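Kudport Institute of Hospitality Studies
Housekeeping and Linen Care, Unit 3: Rolling and Storing Small Linens
Course handout prepared by Nighat Virk. Revised Aug 20, 2021.

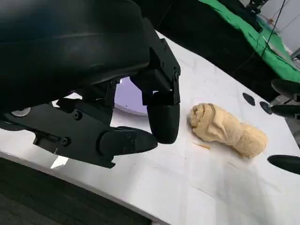 Small linens in this course are stored either flat-folded or rolled. Rolling is preferred for open shelves and narrow drawers, where a flat stack tends to slump when one piece is withdrawn. Students should work on a clear, pale surface on which lint and stray threads can be noticed. A soft cloth in a sand or tan shade, rolled into a long log as on the white tabletop shown, is suitable for first practice. The roll should be firm enough to lift from the middle without opening.

Procedure
Smooth the cloth and turn any label inward. Fold it lengthwise once. Roll from the short end with even pressure, keeping the sides aligned. Set the roll down with the loose edge underneath.

Assessment
Each student will submit 10 rolled pieces to Reda Farouk in the Bostard linen room. Rolls that open on the shelf are to be redone. Reading for the next session: Course Reader, page 51.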